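Can a machine tidy a back room yet, or is it still a job for people?

Posted by backroom_ed, 29th January

I help run a small repair shop with one back room that fills up faster than we can clear it. The owner read an article and now wants to hold off on paying for cleaning hours until he can buy a robot. His budget is $500. I told him I would ask. The jobs are coiling cables, moving bins, wiping down cabinet tops and putting supplies back in the drawer. Floors are the easy part, or so I assume.
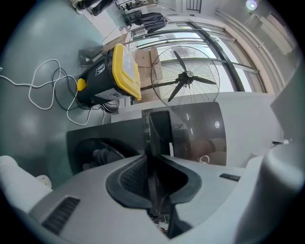
Fan, yellow-lidded bin and cables on the floor.

Is any of this doable now, or in the next year or two?

Adwoa Ofori

For $500 you can get a robot vacuum, and it will get stuck on those cables. I have run two, a Flikport and a Wevetti, in a sewing workshop. The Flikport cost me $395 and does a decent job on open floor. Neither one picks anything up. Before each run I walk the room and lift every cord, and that takes me 8 minutes.

The rest of your list needs hands. Folding a cloth is hard for a machine, and so is anything soft, like a refill pouch of detergent that changes shape when you grab it. Spray bottles are easier because they are stiff, but they get bunched together and a gripper needs room to get in. 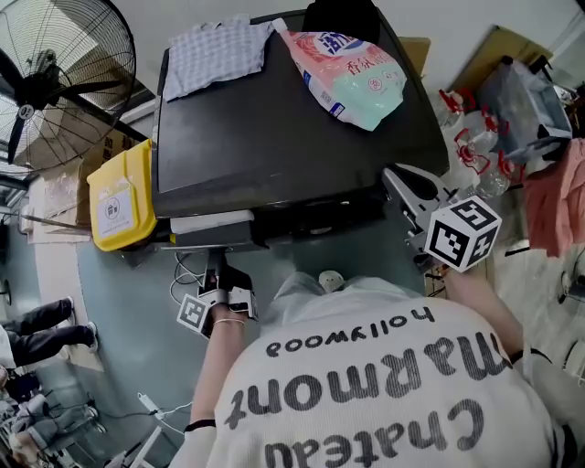
A drawer is somewhere in the middle. Research arms can open one in a lab, slowly, if they have practiced on that sort of drawer. People teach them by doing the chore themselves with hand-held grippers while it gets recorded, so a lot of the work is still human work. I would not expect one that can do your whole room at a shop price in two years. Pay for the cleaning hours.

tmk29

no. buy hooks for the cables

Purnmont Pete

We had a demo of a Zakaria arm at our shop in September. It put boxed parts on a shelf fine. Then somebody handed it a rag and it dropped it four times. The salesman said an update was coming. I haven't heard from him since. If your owner wants to spend the $500 anyway, get shelving and lidded bins, then look at the vacuum when the floor is clear.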